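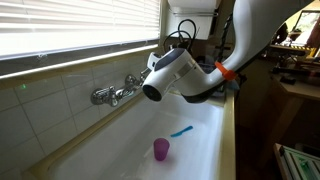
Course 2997, Domestic Care and Maintenance
Unit 2: The Deep Sink, the Wall Faucet and Small Plastic Items
Instructor: Maeve Fahy, Breladcombe

Scope

This unit covers routine cleaning of a deep enamel basin with a wall-mounted faucet and a tiled backsplash, together with the small plastic items commonly washed or stored there. Drain clearing is in Unit 4. Replacement of grout and sealant is in Unit 7 and will not be assessed in February.

Terms

Basin: the bowl of the sink, including the floor and inner walls.
Rim: the band at the top of the basin where it meets the counter or the wall.
Body: the horizontal part of a wall faucet, into which both valves are fitted.
Valve: the part that opens and closes the water supply. A cross handle has four arms; a lever handle has one.
Backsplash: the wall surface behind the basin. In this unit it is assumed to be glazed tile.
Film: a thin layer of soap, toothpaste or mineral residue. Film is often invisible when wet.

2.1 Order of work

Work from the highest surface down. In a room with a window over the sink, the order is blinds, sill, tile, faucet, rim, basin. Dust from the blinds falls on everything below it, and a basin cleaned first will have to be cleaned again.

Take loose items out of the basin before starting. Cups and brushes are washed separately (section 2.5) and go back only after the basin has been rinsed.

2.2 Blinds and sill

Close the slats and dust from one end to the other with a dry cloth. Turn them over and repeat. Horizontal blinds close to a sink pick up splashes along the lowest slats, and these dry into spots that a dry cloth will not remove. Use a damp cloth on those slats only, and support each slat from behind with the other hand.

Wipe the sill with a damp cloth. On a dark sill, dry immediately with a second cloth. Water marks show more clearly on a dark surface than on a light one.

2.3 Tile and grout

Glazed tile needs very little. A damp cloth with a small amount of dish soap is enough for weekly work. Wipe in horizontal passes and rinse the cloth after each row.

Grout is porous and holds residue. Brush along the line, not across it. A soft nylon brush is adequate for most joints. Metal brushes are not to be used at any point in this course.

For heavier deposits the practice room stocks Plenau, a mild citric cleaner. Dilute 50 mL in 600 mL of warm water. Apply with a cloth, leave for two minutes, and rinse. Do not spray it directly at the wall behind the faucet, where it runs down behind the body and dries there. Do not use it on unsealed stone or on bare enamel chips.

Light-colored grout next to gray grout, or the reverse, usually indicates an old repair. Record it on the inspection sheet and leave it alone.

2.4 The wall faucet

A wall-mounted faucet has more hidden surface than a deck-mounted one. The places most often missed are:

the underside of the body
the joint between the body and the wall
the inside angles of a cross handle
the end of the spout

Use a soft cloth folded into a strip and draw it back and forth behind the body. Clean the angles of the handle with a soft brush kept for this purpose. Finish with a dry cloth. Chrome left wet will spot within the hour in a hard-water area.

Check both valves while cleaning. Open and close each one separately. A handle should turn without grinding and stop the flow with moderate force. If the spout continues to drip after a minute, note which valve was used last. The two training faucets are Ferraro units with cross handles; the spare on the bench is a Gallano and has a lever. They take different washers and the washer boxes must not be mixed.

2.5 Cups, brushes and other small items

Translucent plastic is useful for storage of toothbrushes and similar items because film can be seen against the light. It also scratches easily. Wash cups in warm water with dish soap and a soft sponge. Do not use scouring powder.

Pay attention to the inside bottom corner of a cup, which collects toothpaste residue and standing water. A bottle brush reaches it better than a sponge. Rinse, empty, and drain upside down on a rack.

A toothbrush is rinsed under running water and stored upright with the head uppermost. It should not be left lying on the floor of a basin, where the bristles stay in contact with residue. The same applies to any utensil with a narrow handle that can slide toward the drain.
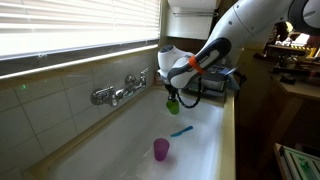 Can a plastic cup be left standing in the sink while the basin is being cleaned?

It should be taken out first. A cup on the basin floor covers a ring of enamel that the cloth does not reach, and dirty rinse water can splash into it.

2.6 The enamel basin

Enamel is a glass coating fused to metal. It resists soap and hot water well and resists impact poorly. Lower heavy items into the basin by hand.

Procedure:

1. Rinse the basin with warm water, including the inner walls.
2. Apply dish soap to a soft sponge and wipe the walls from the top down.
3. Wipe the floor in circles, finishing at the drain.
4. Clean the rim and the line where it meets the wall.
5. Rinse twice.
6. Dry with a clean cloth.

In a deep basin the back wall is often in shadow and is easily left with film. Check it by touch after rinsing. Clean enamel feels smooth; film drags slightly under the fingertip.

A pale rim may yellow with age or may have been made in that color. Compare a section that is normally covered before attempting to whiten it. Bleach is not used for this purpose in the practice room.

2.7 Before the next session

Complete the inspection sheet for one sink at home or at work. State the basin material, the faucet type, the handle type and the condition of the grout. Bring two dry cloths and a soft brush. Sheets go in the tray by the door before 9 a.m.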